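Grusadmont updates intake rules for secondhand toys

2020-09-02

Grusadmont, the regional reuse network, has revised the procedure its depots follow when accepting used toys. The new rules apply to all 24 depots and replace a set that had been in force since March.

The main change concerns sorting. Toys were previously grouped by age label, which many donated items no longer carry. They will now be grouped by material and construction: textile, rigid one-piece, jointed, and battery-operated. Each group has its own cleaning method and its own holding period before resale.

"Age labels told us very little about how to clean a thing," said Hawi Feyisa, who drafted the revision. "Construction tells us most of what we need – seams, joints and battery doors are where dirt collects." 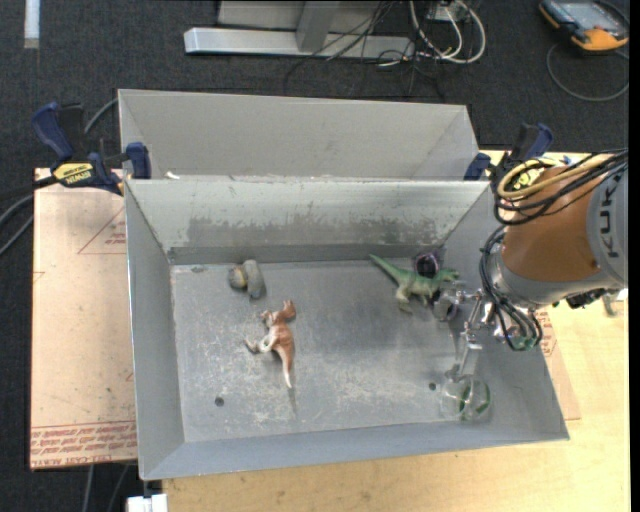
Cleaning takes up the largest part of the new text. Rigid toys are washed in a detergent solution, rinsed, and left on racks for 24 hours. Small figures, such as a green toy dinosaur with a paler underside, are inspected for cracks and worn surfaces before washing. Paint that comes away on a damp cloth is grounds for rejection. Jointed toys are wiped by hand and never immersed. Textile toys go through a hot machine cycle and must be fully dry before they are bagged.

Battery-operated items follow a separate path. Batteries are removed at the counter, the contacts are checked for corrosion, and the item is tested with a fresh set. Anything with a loose battery door is sent for parts or recycling. Toys containing button cells will be accepted only if the compartment is closed with a screw.

Daranee Kongkaew, who manages the Pinen depot, said the holding period would be the hardest part to fit in. Pinen handled 900 toys in March and has limited rack space. The depot will add a second drying room and limit donations to 3 bags per household per visit.

Depots have three weeks to relabel their shelves. Kristóf Csonka will run staff training at Pinen and Fenard, and printed copies of the procedure will be kept at each counter. Donors are asked to remove batteries beforehand where possible and to keep sets together in a closed bag. Opening hours are unchanged.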